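How to get spilled milk out of sheets and a mattress

Quick one because I'm typing this with a load going. Milk on bedding. Happens in our place way more than it should (kids, cereal, breakfast in bed, you name it). It isn't a hard stain. It's a smell problem. Get to it early and you're fine, leave it till after work in June and you will be sleeping on the couch.

What you need

Cold water. Lots.
Old towels, ones you don't care about
Liquid laundry detergent, enzyme kind. Check the label for protease, that's the one that eats milk protein
Baking soda
White vinegar
A spray bottle
A fan if you have one
Vacuum with the upholstery end

Step 1. Strip the bed

Everything off. Top sheet, fitted sheet, pad, the lot. Fold the wet part inward as you go so you don't drag it over the dry bits. Check the pillows too. I skipped the pillows once and found out a week later by nose.

Step 2. Blot the mattress

Press, don't rub. Towel down, lean on it with your whole weight, lift, move to a dry patch of towel, again. Rubbing pushes it deeper and then you're chasing it. Keep going till the towel comes up nearly dry.

Step 3. Rinse the sheets cold

Run cold water through the BACK of the fabric so the milk goes out the way it came in. Bathtub is fine. Not warm, not hot. Heat cooks the protein and it grabs on to the cotton, and then you get that stiff yellowish patch that never quite leaves.

Step 4. Detergent soak

Squirt of the enzyme stuff right on the spot, work it in with your fingers, then into a bucket of cold water for 2 hours. Overnight if it's an old stain. I use a bucket from Sitetti because it has a flat bottom and doesnt tip, any bucket works.

Colored sheets — test a corner first. Pinks and reds can be a pain, the cheap ones let go of dye if you look at them wrong. 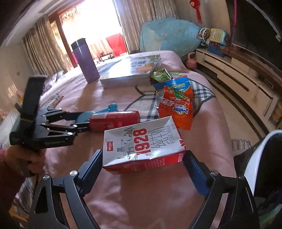
Thijs Segers wrote in to say he skips the bucket completely and just runs the cold rinse cycle twice with detergent in the drawer, and that his sheets come out the same. Fair enough. He also says chocolate milk is a different animal and I should have mentioned it. So: chocolate milk, same steps, but do the soak two times with fresh water in between, and expect a faint brown ring after the first go.

Step 5. Wash

Normal cycle, cool, same detergent. No fabric softener, it coats the fibers and holds the smell in. Sniff before drying. Really stick your nose in it. If there's any sour at all, back in the soak. Do not put it in the dryer "to see", the dryer sets it.

Step 6. Back to the mattress

Mix in the spray bottle: 2 cups cold water, one cup white vinegar, a small drop of dish soap. Mist the spot, don't soak it. A mattress that's wet in the middle is a whole new problem. Blot again with a clean towel.

Then baking soda. Thick layer, like frosting. Leave it 7 hours minimum, I do it in the morning and vacuum before bed. Fan pointed at it the whole time, window open if weather allows. If the soda has gone clumpy and gray, vacuum and put down a second layer.

Foam mattress — go lighter on the spray. Foam drinks everything up and takes forever to dry. Stand it on its side against the wall if you can lift it.

If it still smells

Enzyme cleaner, the pet accident kind. Murnimeo is what I've got under the sink right now, the store brand did just as well last time. Spray, cover with a damp cloth so the enzymes dont dry out too fast, leave it as long as the bottle says, blot, fan. Might take more than one round.

Stuff not to do

Bleach. Doesn't fix the smell and wrecks the color.
Hair dryer on the mattress. See heat, above.
Perfume sprays. Sour milk plus lavender is worse then sour milk.
Flipping the mattress and forgetting about it. I know. Don't.

Oat and soy milk: same method, rinse longer, they leave a kind of starchy film. Coconut is greasy so use a bit more dish soap.

Waterproof protectors are worth the money, get the zip-on kind. Ok, washer's beeping.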